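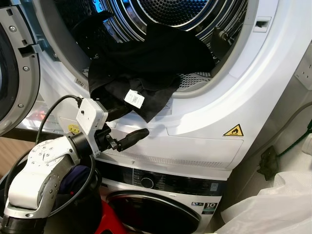

A dryer with its door open. The holes in the back of the drum let air through.

Where Does the Water Go When Clothes Dry?

A shirt that has just been washed is heavy and cold. Hang it up in the morning and by the afternoon it is light and dry. The water was in the shirt, and now it isn't. Most of it did not drip onto the floor, either. It went into the air.

This page explains how water gets out of cloth, why some days are better for drying than others, and what a clothes dryer does to speed things up.

Water is made of tiny pieces

Water is made of very small pieces called molecules (say it like this: MOLL-uh-kyools). They are far too small to see, even with a school microscope. A single drop holds more of them than you could count in your whole life.

The molecules in water are always moving. They bump into each other and slide past each other. Some move slowly and some move fast. They also pull on each other a little, and that pull is what keeps a drop together.

Now and then a molecule near the surface is moving fast enough to break away from the others. It flies off into the air. When water does this it has changed from a liquid into a gas. The gas is called water vapor, and the change is called evaporation.

You can't see water vapor. The white cloud over a pot of soup is made of tiny drops of liquid water that formed when the vapor cooled down again. The vapor itself is invisible, and there is some of it in the room with you now.

Does water have to boil to evaporate?

No. Boiling is one way to turn water into vapor, and it is a fast way. But a puddle on the sidewalk never boils, and it still dries up. Evaporation happens at the surface of water at all sorts of temperatures. It even happens in winter. In very cold places, people can hang out wet sheets that freeze stiff and still end up drying, because ice can turn straight into vapor too. That change has its own name, sublimation.

Why cloth holds so much water

Look closely at a towel. You will see that it is made of threads, and many towels have little loops of thread all over them. Each thread is made of thinner strands called fibers, twisted together. Between the fibers are narrow gaps.

Water creeps into these gaps and clings to the fibers. Cotton is especially good at this, because water soaks into the cotton fibers themselves as well as the spaces between them. Polyester is a kind of plastic, and its fibers take in very little. Water can still sit between them, but it is easier to get out. This is why a polyester soccer shirt usually dries before a cotton T-shirt that was washed with it.

Yu-na Ko's class at Olunstead Elementary weighed a wet bath towel on a kitchen scale. It weighed 828 grams. They hung it by the window and weighed it again when it was dry, and it was less than half as heavy. More than half the weight of the wet towel had been water.

Smooth, hard things are different. Water can't get inside a dinner plate or a bathtub. It stays on the outside in drops or a thin layer, where the air can reach it, or you can wipe it off with a cloth.
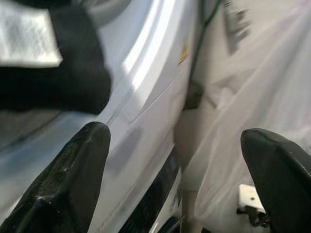
Four things that help clothes dry

1. Heat

When water warms up, its molecules move faster. More of them have enough speed to escape. Warm water evaporates faster than cold water, and a shirt in the sun dries faster than a shirt in the shade.

2. Dry air

Air always has some water vapor in it. The amount is called humidity. When the air already has a lot of vapor, water molecules keep landing back on the shirt almost as quickly as they leave it, and the shirt stays damp. On a foggy day, laundry on a line may hardly dry at all.

3. Moving air

A wet shirt makes the air right beside it damp. If that air stays put, drying slows down. Wind carries the damp air off and brings drier air in its place. A fan does the same job indoors.

4. Space

Water leaves from the surface. A towel spread out flat has a lot of surface touching the air. A towel rolled up in a ball has only a little, and the middle can stay wet for days. It may also start to smell, because bacteria grow well in damp cloth.

How a clothes dryer works

A dryer uses all four of these things at once.

Clothes go into a large metal barrel called the drum. A motor turns the drum around. Inside it are raised parts called lifters, or paddles. As the drum turns, the lifters carry the clothes up one side. Near the top the clothes fall off and tumble down through the air. Then they are carried up again. The falling opens the clothes out, so there is more surface for water to leave from.

A fan moves air through the drum. In many dryers the air is heated first, by electricity or by burning gas. The warm air passes between the clothes and picks up water vapor.

Next, the damp air has to be dealt with. There are two main ways:

Vented dryers push the damp air outdoors through a wide tube. On a cold day you may see a puff of white coming from the wall of a house. The vapor is cooling and turning back into tiny drops.

Condenser dryers cool the damp air inside the machine. The vapor turns back into liquid water, and this is called condensation. The water runs into a tank that someone empties, or goes down a drain pipe.

What is lint?

Lint is made of tiny bits of fiber that have come loose from clothes. They rub off while you wear the clothes, while they are washed, and while they tumble. The moving air carries the bits to a screen called the lint filter, which catches them. Lint from a mixed load is often gray, even when the clothes were bright, because all the colors are blended together.

The filter must be cleaned after every load. If it is full, air can't get through well and the clothes take longer to dry. Lint also burns very easily, so a clogged dryer can start a fire. Cleaning the filter is a job to do with a grown-up.

Why does the washer spin first?

At the end of a wash, the washing machine spins its drum very fast. The clothes are pressed against the side of the drum and water is flung out through small holes. This is not evaporation. The water leaves as a liquid, in the same way it does when you wring out a washcloth. Spinning takes less energy than heating, so the more water that comes out in the washer, the less work there is for the dryer or the clothesline.

You dry off the same way

Your body is normally close to 37 degrees Celsius (98.6 degrees Fahrenheit) inside. When you get too hot, you sweat. The sweat evaporates from your skin, and the fastest molecules leave first. The ones left behind are slower, so your skin feels cooler. This is also why you shiver when you step out of a swimming pool on a windy day.

Try it: the sock test

You will need 4 cotton socks of the same size, a bowl of water, and some clothespins or hangers.

Soak all the socks and squeeze them out as evenly as you can.
Hang one in a sunny spot.
Hang one in the shade.
Hang one in front of a fan. Ask an adult to set up the fan, and keep water away from it.
Roll the last one into a ball and leave it on a plate.
Feel each sock every hour and write down whether it is wet, damp, or dry.

Before you start, write down which sock you think will be dry first. Hye-jin Joo in Yu-na's class picked the sunny one, but the sock by the fan beat it. Your socks may come out in a different order if your day is hotter or your fan is weaker.

Safety

Never climb into a dryer or a washing machine, and never put a pet or a toy inside one. The metal parts in a dryer can be hot after it stops, so let an adult take the clothes out.

Words to know

Condensation: when a gas cools and turns into a liquid
Evaporation: when a liquid turns into a gas
Fiber: a very thin strand that thread is made from
Humidity: how much water vapor is in the air
Molecule: one of the tiny pieces that water and many other things are made of
Water vapor: water in the form of a gas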